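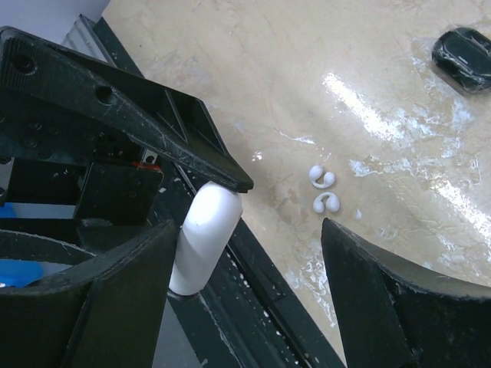
White cylinder, upright, with a rounded top.

Reading time: 1 min

Garden fountain stops after few minutes, pump is still humming

I have a small stone fountain in my garden, bought second-hand in Dastley. The pump is a Kelmendi 700. It gives a good jet in the first 4 minutes, then the water becomes lower and lower until it only drips. The pump makes the same noise all the time. I have cleaned the filter two times. Must I buy a new one? In July we have guests and I would like to have it working.

Posted by iltance_garden, Monday, June 26, 2023

pebblebowl
Check the water level in the basin while it is running. My basin was too small for the pump, so most of the water was up in the bowls and the pump was taking air. I turned the flow down and added one bucket.

marrow29
just get a new pump, they dont last

Harneck_H
I would not buy yet. Please unplug it first, then take off the front cover and pull out the small wheel with the magnet. On mine there was a hair-thin piece of root around the shaft. Look also at the hose, if it is old it can become soft and fold itself at the bend. I changed only the hose and the fountain has been running well since Easter.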